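Product Review: Trendel Bin Liners, Small Size

Prepared for the Viltier Furnished Lettings office by Priya Mahmoud, Supplies and Standards

Purpose of the review

The lettings office currently buys its small bin liners from Farías, in cartons of 1000. In April the office was offered the Trendel liner at a similar price per carton, and this review was requested before the next order is placed. The liners were used in studio units and in the shared rooms on the ground floor, where small bins stand on wood floors and leaks are a recurring cause of complaint.
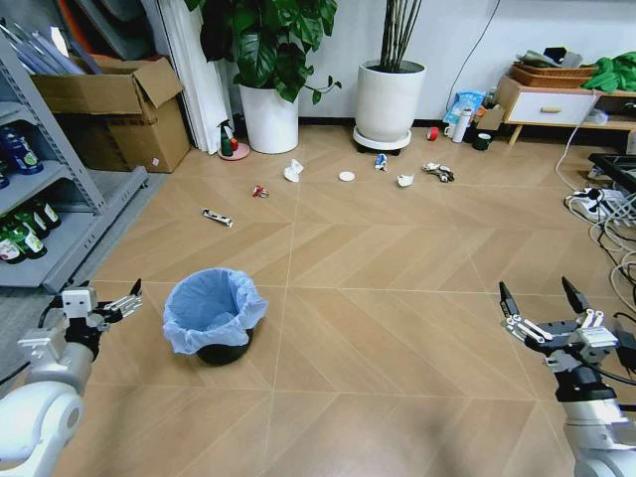

Fit and handling

The Trendel liner is cut wider than the Farías liner. On a small bin this leaves a good deal of spare material at the top, which must be folded down over the rim. Cleaning staff found this slower at first. Several of them later said that they preferred it, as the liner is less likely to slide down when something heavy is dropped in.

The liners come on a perforated roll without a core. The first few bags on each roll tear off cleanly. Toward the end of the roll the perforation becomes less reliable, and a small number of bags were lost to splits along the side seam. Opening the bags is harder than it should be. The two layers cling together, and staff wearing gloves often had to take one off to separate them. The Farías product is better in this respect.

Strength

No liner failed under ordinary bathroom or bedroom waste. Kitchen waste was a different matter. Tea bags and fruit peel left overnight caused slow seepage at the bottom seam in 2 units, and in one of these the floor finish was marked and had to be treated. The office does not recommend the small Trendel liner for food waste of any kind.
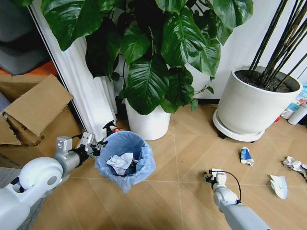
Tenants should also be reminded that the liners are not suitable for broken glass, razor blades or ash. A line to this effect could be added to the welcome sheet at the next printing.

Packaging and supply

Trendel ships in cartons of 2000, packed flat. The carton is too deep for the shelves in the supply closet and has to be stored on the floor or split. Delivery took longer than the supplier had stated, and the first carton arrived with one corner crushed, though the rolls inside were undamaged. The supplier answered the office's letter promptly and offered a credit.

The Skimness liner was also considered on paper. It was set aside because the smallest order was around 39 cartons, far beyond what the office can store.

Recommendation

The Trendel liner is approved for bedrooms, bathrooms and shared sitting rooms. Kitchens should continue to use the Farías liner until a heavier product has been reviewed. Existing stock should be used up before any new rolls are issued, and requests for extra rolls should be sent to the supplies desk in the usual way.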